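Otton Patients' Forum
Board: Treatment and Funding
Thread: Change to the embryo storage consent form

Lesego Magagula (moderator)
Members who have embryos or eggs in storage with the Otton clinic should by now have received a letter about the revised consent form. The form replaces the one issued at the start of treatment and must be signed by both partners where there are two. It is to be returned by the end of October. I would ask that questions about the form be kept to this thread so that the clinic's patient liaison office can answer them in one place.

The principal changes are as follows. The yearly storage fee will be taken by direct debit. Both partners must state separately what is to happen if one of them dies or withdraws consent. Patients who are moving house must give notice in writing.

hovland_road
Thank you for posting this. Our letter has not arrived. We moved in the spring and informed the reception desk by telephone, which I understood at the time to be sufficient. Could the moderator confirm whether a telephone call is recorded on the file?

Lesego Magagula (moderator)
A call is noted on the file but the postal address is not altered until a written request is received. I would advise writing on Wednesday at the latest if you wish the form to be sent again in good time.

Bastian Rothe
I must register an objection to the fee. When my wife and I began treatment the storage charge was included for the first two years. The new form states a charge of £500 a year with no mention of the earlier arrangement. I have paid £2733 to this clinic for the last cycle alone and I do not regard it as reasonable to alter terms part of the way through.

We are now preparing for a transfer and would prefer to be giving our attention to that. The second bedroom has been left plain for the present.

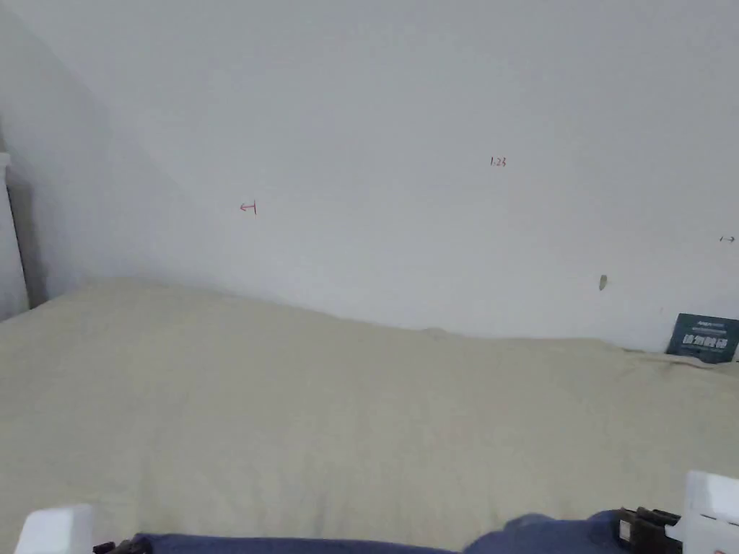

The second bedroom, left undecorated for now.

I should be grateful to hear from any member who has had the included period honoured under the new form.

quiet_hopes
Ours was honoured. The accounts office asked for a copy of the original treatment agreement, page 4, and the first debit was moved back accordingly. It took two letters. I would not call the change unreasonable, as the clinic has to pay for storage whether or not patients reply, and a good many evidently do not.

Bastian Rothe
I accept that storage costs money. My objection is to the manner of the change. A patient who has mislaid the original agreement would simply be charged.

quiet_hopes
The clinic is obliged to keep its own copy and will supply it on request. I do think members ought to ask before assuming the worst.

Lesego Magagula (moderator)
Both points are noted. I have asked the liaison office whether the included period can be applied without patients having to send in paperwork. I will post the reply when I have it.

marsh_lane_two
May I raise the question of the second section, concerning withdrawal of consent? My partner and I have differing views on donation to research. The form appears to require one answer for both of us.

hovland_road
I read it in the same way and found it distressing, coming as it did between two appointments. There ought to be a telephone number on that page.

Lesego Magagula (moderator)
The form has two columns and each partner completes one. Where the answers differ, the clinic will offer an appointment with a counsellor before the form is accepted. There is no charge for that appointment.

Bastian Rothe
That should have been stated in the letter. Our copy says only that incomplete forms will be returned, and a couple who disagree could easily take theirs to be incomplete.

marsh_lane_two
Thank you both. We will ask for the appointment. For what it is worth, I filled in my column sitting upstairs late at night with the door closed, and I would not recommend it to anyone. It is a form to be read in the morning. 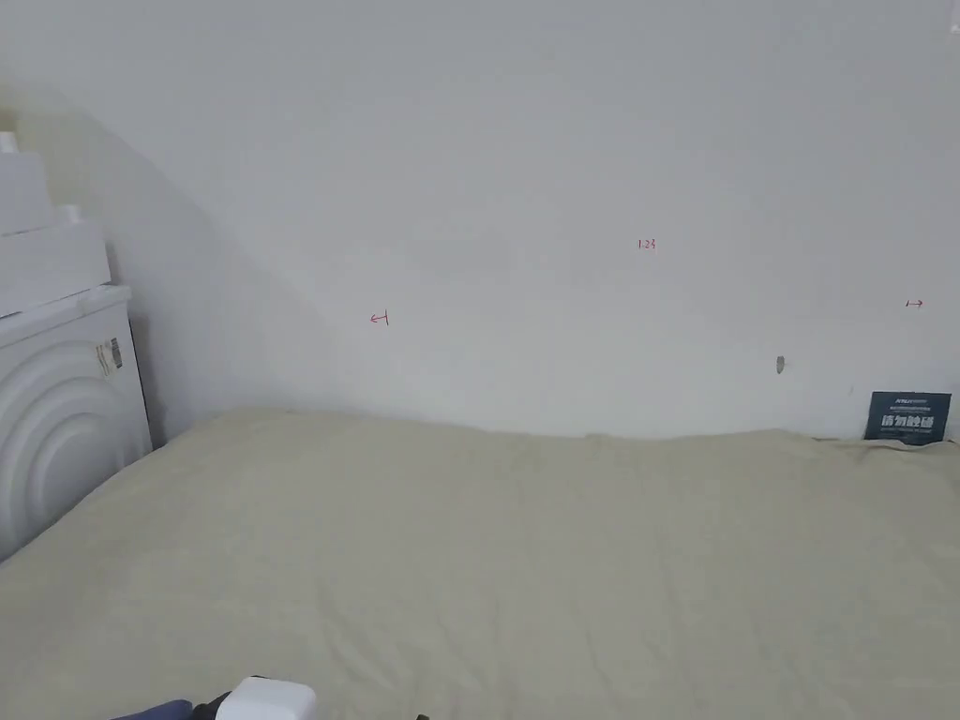 Medicines and reminders

Lesego Magagula (moderator)
I have moved the following posts here from the general board, as they concern the same letter.

tern_and_gull
The second sheet of the letter says that repeat prescriptions for Lisamine will no longer be sent by post. Is collection in person now the only choice? We live at some distance and I am not able to drive.

Lesego Magagula (moderator)
Another person may collect on your behalf with a signed note and proof of identity. Please speak to the nursing team before your supply runs low and do not alter a dose in order to make it last.

quiet_hopes
The letter also suggests using Privavura for appointment reminders. I tried it and returned to a paper diary within the week — the reminders arrived at times when I did not wish my colleagues to see them.

tern_and_gull
My experience was the opposite. The wording of the reminders can be changed in the settings so that no treatment is named. I have found it a great help.

quiet_hopes
I was not aware of that setting. I remain content with the diary.

Lesego Magagula (moderator)
Use of the reminders is optional and has no bearing on the consent form. The liaison office has acknowledged my question about the included period and expects to reply in writing. The thread will stay open until then.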